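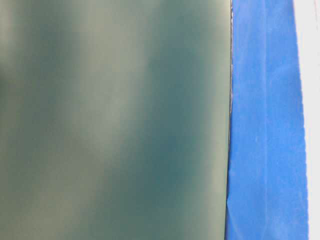

How often does a small gripping cell need its camera checked?
Every 100 cycles was enough for ours, plus once more any time someone bumped the mount.

So, our cell! My half of the project was looking after it while Thongchai Nuchit wrote the code (he got the comfy chair). The arm is an Akura, bolted to a bench in the Greltcombe lab, and the gripper came from Pekholm. I started in August knowing pretty much nothing about either one, and my first week went into reading the manual and tightening things I later had to loosen again.

The big headache was the camera bracket. It crept a tiny bit on every run, and after 433 cycles the arm was missing its pick point by 14 mm, which is a lot when the part is small. I swapped the bracket screws, added lock washers, and ran the calibration over from scratch. Then I did 100 more cycles and wrote down the offset after each one. Boring, but I'd do it again.

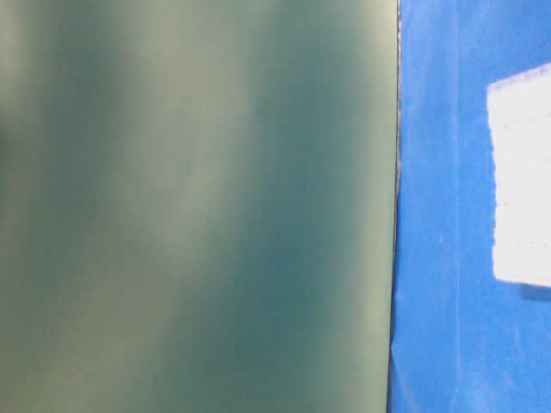
Camera view with the green surface close up, blue behind it and a white patch at the right.

I also rerouted the gripper cable, which had been rubbing on the elbow joint, and Thongchai made a startup checklist that we taped inside the cabinet door. Next on my list is the Kang power supply. The fan rattles when it starts up and I haven't opened it yet.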